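Lista: encuadernacion-casera
De: Ghazal Golestani
Fecha: domingo, 28 de marzo de 2021
Asunto: Re: Tela para cubrir las tapas, ¿con papel detrás o sin papel?

Buenas tardes a todos:

Contesto al mensaje de Ilano, que copio en parte para que no se pierda el hilo:

> Compré tela de algodón en una tienda de retales y quiero usarla para
> las tapas de un cuaderno cosido. En la primera prueba la cola me
> atravesó el tejido y dejó unas manchas brillantes que no se quitan.
> En la segunda puse menos cola y la tela se me levantó en las esquinas.
> ¿Tengo que comprar tela especial de encuadernar? La que encontré en
> Fillosen cuesta bastante y se vende solo por rollo entero.
> ¿Y qué cola usáis?
> Ilano

Primero pido disculpas por mi español, que aprendí de mayor y todavía escribo despacio. Si algún nombre de herramienta no es el correcto, corregidme por favor, me hace un favor quien lo haga.

Ilano, no es necesario comprar el rollo. Yo he encuadernado 17 cuadernos con telas corrientes, y de ellos solamente dos los tuve que deshacer. Lo que hace la tela de encuadernar es llevar ya un papel pegado por detrás, y ese papel se lo podemos poner nosotros en casa. Mi primer maestro, que tenía un taller pequeño llamado Bahrami, lo hacía siempre con papel japonés y engrudo de almidón de trigo. Nunca le vi usar otra cosa para esto.

Lo explico como lo hago yo. Se plancha la tela por el revés, sin vapor. Después se humedece con un pulverizador y se extiende con el derecho hacia abajo sobre una superficie lisa que no absorba; yo uso una lámina de metacrilato. Se alisa con la mano desde el centro hasta que el hilo quede recto, y en esto hay que tener paciencia, porque si el hilo queda torcido se nota mucho en el lomo. El papel japonés se corta 30 milímetros más grande que la tela por cada lado. Se le da el engrudo al papel, no a la tela, y se coloca encima con ayuda de una regla larga. Se pasa una brocha seca y se deja secar hasta el día siguiente, pegado por los bordes.
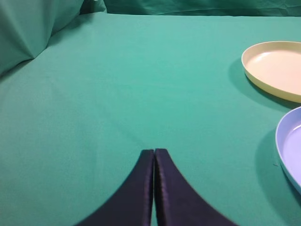

¿Se puede usar cola blanca en lugar de engrudo para pegar el papel?
Con la cola blanca sola el riesgo de que atraviese el tejido es grande, y además seca demasiado rápido para poder corregir; el engrudo permite levantar el papel y colocarlo otra vez.

Esta pregunta me la hicieron en privado en noviembre, y por eso la pongo también aquí. Para pegar luego la tela ya forrada sobre el cartón, sí utilizo una mezcla: dos partes de cola blanca y una de engrudo. En ese momento el papel ya protege el tejido y no he tenido manchas.

Sobre las esquinas que se levantan: me parece que el problema no es tanto la cantidad de cola como el corte. Hay que dejar entre la punta del cartón y el corte en diagonal una distancia de una vez y media el grosor del cartón. Si se corta más cerca, la punta queda desnuda, y si se corta más lejos se forma un bulto que empuja la tela hacia fuera. Conviene apretar ese pliegue pequeño con la uña o con la plegadera antes de doblar el segundo lado.

El almidón lo compro en Temitgate, en bolsa de 1000 gramos, que me dura mucho más de un año si está bien cerrada. Hago poca cantidad cada vez y la guardo en la nevera tres días como máximo. Cuando empieza a oler agrio la tiro.

Me queda una duda y aprovecho para preguntarla. ¿Alguien ha forrado lino grueso con este método? Con el que tengo yo, el papel se despega en algunas zonas al secar y se forman como bolsas. He probado a mojar más la tela y mejoró un poco, pero no del todo. No sé si debo cambiar a un papel más pesado o hacer el engrudo más espeso.

Un saludo cordial,
Ghazal Golestani

PD: El mensaje original de Ilano es el número 1079 del archivo de la lista, por si alguien quiere leerlo completo. Al final pregunta también por el hilo de lino encerado, y de eso yo sé muy poco.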